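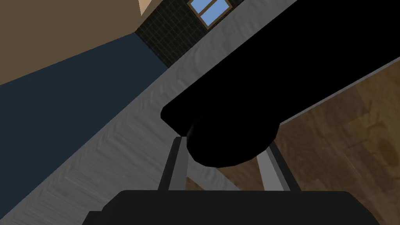

The Rosser is a two-finger gripper for people who build a robot at home or in a shared workshop. It comes as a kit, and with it you receive the Himora model, so you can try your arm in a simulated room before you cut any metal. Both fingers are straight bars on a wide, flat body. With a thick round part, such as the black cylinder with the rounded end, it is good to bring the tips under the end from two sides and to check the contact on each finger before you close more.

What is in the kit

Gripper body, dark grey
Fingers: 2
Motor with cable
Mounting screws: 4
Himora model files, with one gripper or with a pair

Technical data

Opening between fingers: 80 mm
Weight of kit with packing: 2,157 g
Fits: Akow wrist plate, old and new pattern

The kit was drawn by Ifor Penry at the Harnia shared workshop. If you build a robot with two arms, please order two kits and load the model with a pair. 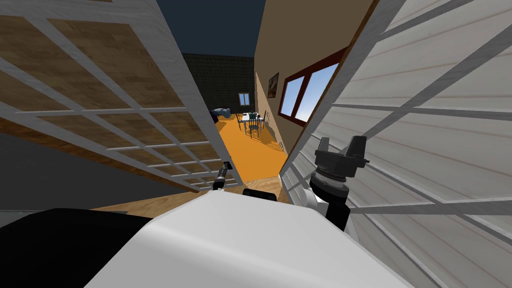
The second gripper needs its own cable, and it must have its own number in the settings file. When both have the same number they will move together, and this is the most usual question we receive. Set the number first, then connect the arm.

Assembly takes one evening with normal hand tools. Put the screws in by hand and tighten them only when both fingers run freely. Idris Meredith has written the assembly sheet, which you find in the box. The new wrist plate pattern is supported from January.

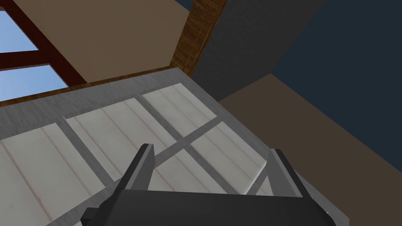 Rosser gripper in simulation, fingers open, at a panel with white grooved sections.

Spare fingers are sold in pairs. For another finger length, write to the workshop before you order and tell us which wrist plate you have.

Page last changed: 2020-10-27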